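Khrystyna Kushnir
January 13, 2018

Right, the Lumimthorpe half marathon. I've had four messages asking whether I'm pleased about the "new era", so I'll do this once, in a thread, and then I'm going for a run.
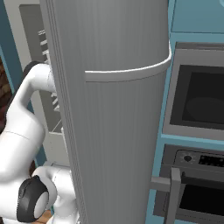
For anyone who missed it: the race has been handed over to Skasent. They announced it on Thursday with a page of text that used the word "journey" five times and the word "marshal" not at all.

I've run Lumimthorpe nine times. I've also stood at the Whiteley turn in a bib, pointing left, for two years when my knee was bad. So I have opinions and I'm going to be tedious with them.

First claim: "a faster, flatter course". Flatter than what? The old route has one hill, Chapel Bank, and you go up it once. The map they've put out still has Chapel Bank on it. They've drawn the line a bit thinner.

What they have done is take out the canal stretch and add a second lap of the retail park. I grant you the retail park is flat. So is my kitchen.

Second claim: entries will "grow to meet demand". Last October we had 364 finishers. Skasent say they're planning for 3474. I'd love to know who came up with that 4 on the end. Somebody has a spreadsheet.

Where are those people going to come from? Lumimthorpe has one car park worth the name and a station where two trains an hour stop if you're lucky. On a Sunday you are not lucky.

I asked this by email. The reply said transport was "a key workstream". I asked what was in the workstream. That was six days ago.

Third claim, and this one got a lot of likes: prize money "at last". Fine. I looked it up. It goes to the first 3 men and the first 3 women, and the men's winner gets more. In 2018. The footnote says this "reflects field depth".

I've been hearing about field depth since I was a junior. You want depth in the women's field, put the same money down and see who turns up. My old club did it for a cross country league and the women's start line filled up in two seasons. It wasn't complicated.

Someone's replied to say I should be grateful there's any money at all. I'm not ungrateful. I'm reading the footnote.

The training app. Oh, the training app. It's called Jusness and you get it "free" with your entry, which has gone up to pay for things like the training app.

I put in my real times from the past year. It told me to run 80 miles a week. I'm 46 and I work shifts. I put in my niece's times – she's 15 and mostly does long jump – and it told her to run 80 miles a week too.

So either Jusness believes in us both very deeply or there is one plan in there and it's that one.

To be fair to them (I can do it if I sit down first), the old race had problems. The results took a week. The portaloo situation at the start was grim every single year. Chip timing will be good and I'll say so when it works.

And the people who ran it for all those years were tired. I know that, I was one of them on the day and I was tired after four hours of pointing left. Handing it on was reasonable. I'm not cross that they did it. I'd just like the new lot to answer a question in words that mean something.

Questions I've sent, so you can all hold me to it:
Is the course measured and certified yet, yes or no?
What's the cut-off time?
Who is doing first aid, and how many of them at Chapel Bank?
Can club members still enter at the affiliated rate?

The cut-off matters more than people think. The old one was three and a half hours and they'd quietly leave the clock on for the last few. I have seen a woman come in after most of the cones had gone, and get a bigger cheer than the winner. The new page says "a generous time allowance". Put a number on it.

On certification: if it isn't certified, your shiny new personal best counts for nothing when you apply anywhere else with it. A course can be "fast" because it's flat. It can also be fast because it's short. I've run one of those, in another town, and there were a lot of very happy people until the Tuesday.

Several of you have asked if I'll enter. I don't know yet. Early entry closes at the end of the month, before any of the above has to be answered, and I don't much like being hurried by a countdown clock on a website.

If you have entered already, good for you, no judgement, I hope it's brilliant. Read the refund terms though. I did. You can defer once, for a fee, if you tell them eight weeks out. I have never in my life known eight weeks out that I was going to be injured.

Reply to a couple of things. No, I haven't been asked to be an ambassador. No, I wouldn't do it. Yes, I've seen the T-shirt and it's a decent T-shirt.

And to the chap who says I'm "against progress": I ran my first half in cotton shorts and a borrowed vest. I'm for nearly all of it – shoes, gels, proper sports bras, the lot. I want to see the progress, that's all. Show me a measured course and a first aid plan.

I'll post their answers here if they come, word for word, including any workstreams.

Off out now. Six miles, canal path, while it's still part of something.

Contact | Terms | © 2018 | Back to top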